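9/9/26, week 3 notes: how a film premiere gets paid for

Hi all. I talked too fast on this one and skipped a page, so I've typed up the whole thing with the missing bit put back in. Read it before you start on the Hardale assignment.

## Who pays for the party?

Most of you guessed the studio. Sometimes, sure! But for a mid-size picture the distributor often has a small events line, and that line gets eaten by the venue before anybody has ordered a canapé. The rest comes from partners, and I want you to get used to splitting them up:

- **Host partner:** usually a city, a hotel or a theater. Gives space, rooms, sometimes permits.
- **Cash sponsor:** writes a check and wants the logo on the step-and-repeat (that's the printed wall everyone poses against).
- **In-kind sponsor:** drinks, cars, gowns, flowers. No money moves, but you still need a contract.
- **Media partner:** gives airtime or pages and gets first interviews.

Tumelo asked whether one company can be two of these. Yes, all the time, and it makes the paperwork horrible. Write two separate lists of promises even if it ends up as one contract.

## The guest list

I worked on the opening for *Bindside* (December, freezing, a red carpet under a leaking tent) and we had 2000 requests for a house with far fewer seats. So you build the list in layers. Cast and crew go first, then the people who paid, then press, then the guests who make press turn up: politicians, athletes, other actors. Public tickets come last, if there are any.
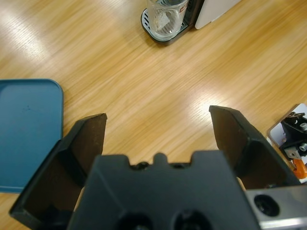
Hold back a block of seats until the night itself. On *Bindside* we held 69 and I used every single one, mostly for crew members whose names had dropped off a spreadsheet. Doina Grgić, who ran the door with me, kept those tickets in her coat pocket and wouldn't give me one without a signature. I was furious with her for an hour and I've copied her ever since.

A word on politicians, as it came up in the discussion. If you invite one candidate in an election season, invite the others, and do it on the same day with the same letter. Seat them in the same row if you can. Your film will be in the news pages as well as the entertainment pages, and you want the caption to be about the film.

## Running order

The missing page! A pretty normal evening goes like this:

1. Doors and press check-in
2. Carpet, cast arriving last
3. Welcome from the host partner (keep it to 4 minutes, they'll take more)
4. Director's introduction
5. Screening
6. Party

Leave slack between 2 and 3. Actors are late, cars are later.

## For next time

Read the Esow sponsorship packet and the Kennedy theater rental sheet, both in the course folder. Then draft a one-page partner plan for Hardale, with at least three partners and what each one gets. Afaf and Pierina, you're presenting first, so please send me your slides the night before. Harpreet Lapointe is visiting to talk about press lines and she loves questions, so bring some (real ones, about the job, and no asking who she's met).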